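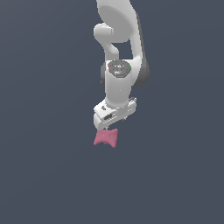

White arm and a small pink object against slate blue.

Six months without a car

2025-08-18

The car went in February and I said I would write something after six months, so this is it. I sold it to a man in Dondeck for £625, which was less than I had asked and more than the garage had offered. It needed two tyres and something doing to the exhaust, and the insurance was due. I had been putting off the decision since the autumn before and the exhaust made it for me.

I live in Odolbridge, up the hill end, and I work in Salem. The 36 bus goes from the bottom of my road to within a few minutes of work. I had lived here for years and used it perhaps a handful of times, mostly when the car was being serviced. In my head it took an hour. It takes forty minutes if the level crossing is open, and driving took twenty-five plus however long it took to find somewhere to leave the car.

The first month was poor. I kept missing the bus by a minute or two, always on the way home. The timetable at the stop outside work was an old one, and the one on the Dinel website was right but would not load properly on my phone, so I ended up copying the times on to a piece of card and keeping it in my coat. I still use the card. It has been through the wash once and you can read most of it.

What I had not thought about was the evening. The last 36 from Salem leaves at ten past nine. With a car you never have to know a thing like that. If a meeting goes on, or someone suggests a drink, you stay or you don't. Now I look at the clock from half past eight onwards. I have had to leave the middle of two quizzes and one birthday meal, and I have paid for a taxi once, which cost more than a week of bus fares and which I resented all the way home.

Shopping took some sorting out as well. I used to do one big shop a fortnight at the supermarket on the Dondeck road, and there is no sensible way of doing that on the bus. I tried it once with a rucksack and two bags and a large box of washing powder, standing up, and did not try it again. Now I go to the smaller shop near work two or three times a week and carry home whatever fits in the rucksack. The prices are higher but I throw less away. I used to find things at the back of the fridge that I had no memory of buying. Heavy things like potatoes and cat litter I get delivered once a month, and I feel slightly guilty about the van.

Money, then, as people always ask. I have not kept proper accounts. I know what the insurance was going to be and I know what I was putting in the tank, and I know what the monthly pass costs. I am better off each month by enough to notice. Some of that has gone on a decent waterproof coat and a pair of boots, both of which I should have bought in the first week and didn't until the middle of March. If anyone reading is thinking of doing the same, buy the coat first. Waiting at the Odolbridge stop in sideways rain in a thin jacket was the nearest I came to giving up.

I have hired a car twice. The first time was to take a chest of drawers to my sister's. The second was for a week in July when I went to the coast with friends, and I found I had gone rusty. I stalled it coming out of the hire place and had to be let out by a coach. By the second day I was used to it, and by the end of the week I had slipped back into driving to a shop I could see from the front door. I noticed that with some annoyance.

I wrote a few paragraphs on this in spring, when I was in a bad mood with the whole business after three buses in a row failed to turn up, and I had more replies to it than to anything else on this blog.

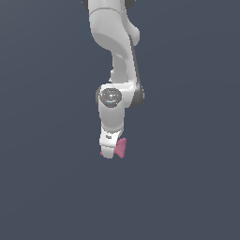 Obinna Usman wrote to say that I was judging the bus by its worst week and had never done that with the car, and that if I added up the mornings spent scraping ice and waiting for the breakdown van I might be kinder to Dinel. He has never owned a car and does the Salem run every day. I thought he was a bit hard on me when I read it, but I went back through my old diaries and found four breakdowns in two years, none of which I had thought of as a reason to stop driving.

Triin Rebane took the other side. She pointed out that I live alone, keep office hours and have a stop at the bottom of my road, and that with two children at different schools and a mother in Dondeck she could not do it for a day. I agree with all of that. I am not trying to talk anyone into it. Where I live the bus happens to work, and half a mile further up it wouldn't.

Dondeck is the real gap. There used to be a direct bus and now you have to go into Salem and out again, so a trip that is ten minutes by road takes an hour and a quarter if you are lucky with the change. I have friends there I used to see most weeks and I have seen them perhaps once a month since February. They come to me sometimes, but it isn't the same as dropping in. I looked at cycling it. The road is narrow with a bad bend by the quarry and I haven't had the nerve yet. There is said to be a bridleway that cuts the bend out, and I mean to walk it before the evenings draw in and see what the surface is like.

Small things I have liked: reading in the mornings, which I had stopped doing altogether. I am on my ninth library book of the year. Upstairs at the front, left-hand side, you can see over the wall into the old brickworks, where the buddleia has been out for weeks. I sleep better, although that may be the hill, as I now walk up it every evening with shopping on my back. My knees complained until Easter and have since gone quiet.

Small things I have not liked: other people's phones played out loud. The heating, which seems to be on in June and off in January. Being asked by everyone at work on a wet day how I am getting home, in the voice people use for someone whose cat has died.

Will I carry on? Through the winter, I think, at least. The test will be the dark mornings, as I only caught the tail end of them last time. The pass runs out at the end of the month and I am going to buy the longer one, which works out cheaper and will also stop me looking at adverts for second-hand hatchbacks, something I did as recently as last night.

If anyone knows the bridleway past the quarry, please leave a comment and tell me whether it floods.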